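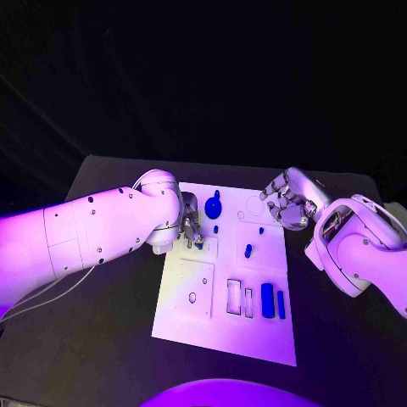
The pair over the peg board, gripper on the left arm and hand on the right.

Kanska Wrist Guard – cable clip and drip-feed fuse kit for two-arm benches

I sell a small kit, and I sell it thanks to a bad night last August, so let me tell you about the night first and the parts second. (If you only want the parts, scroll on down, I won't be hurt!)

I had both arms doing the blue peg board over and over. It's a nice easy job. Pick up a peg, put it on the board, back off, go again. I'd watched it all afternoon without a hiccup and went to make a sandwich a little after 9 p.m. When I came back the left arm was pushing straight down into the board with everything it had, the gripper fingers were bent, and the controller was cheerfully telling me that all was well.

What had happened is pretty boring. The cable over the wrist had worked itself into the gap at the joint, a bit at a time, every time the wrist tipped down. In the end it got pinched and one of the signal wires broke inside the jacket. It didn't break cleanly, though. It kept making contact now and then, so the force reading froze at its last good number and the arm believed it was touching nothing at all. A dead wire would have tripped a fault. A half-dead wire just lied.

I lost a set of fingers and one board. It could easily have been my hand in there, and that bothered me a lot more than the bill did. I'd been reaching in to straighten pegs between runs all day.

So, the kit. There are two parts and you need both.

The first is the clip. It snaps around the wrist housing and holds the cable up in a loose arc, well clear of the joint. I tried tape, I tried zip ties, I tried a spiral wrap that looked great and made things worse – it was too stiff and pulled on the plug. The clip lets the cable slide a little as the wrist turns, and that's what it needs to do.

The second is a little inline box I call the Younis box (long story, it was the name of my street). It watches the force signal and looks for a reading that hasn't changed at all while the arm is moving. Real sensors always wobble. If yours goes perfectly flat for 20 milliseconds in mid-move, the box opens the stop circuit and the arm holds where it is. You have to press the button on the box to clear it. There's no auto reset and I'm not adding one, so please stop asking me!

What it won't do: it is not a rated safety device. It doesn't replace your e-stop, your fencing or whatever your risk assessment says you need. It catches one kind of failure that I got bitten by. Keep your hands out while the arms have power, box or no box.

Fit
Works with the Panasen wrist plug and the older Zasance plug with the adapter. For multi-finger hands you can use the clip, but not the box – hands send their signals differently and I haven't got that sorted yet. One kit does one arm, so order 2 for a pair if both carry a gripper.

In the bag
Clip, box, short lead, four spare pads, and a printed card with the wiring.

Care
Look at the cable every week and run your thumb along it with the power off. If you feel a flat spot, swap the cable that day. I change mine after some 1000 hours even if it looks fine. The pads go hard after a while, and new ones are cheap.

Returns
Send it back in one piece and I'll refund you. If the box trips and you can't work out why, email me before you bypass it. A few people have written in sure they had a bad box, and on most of those benches it was the cable.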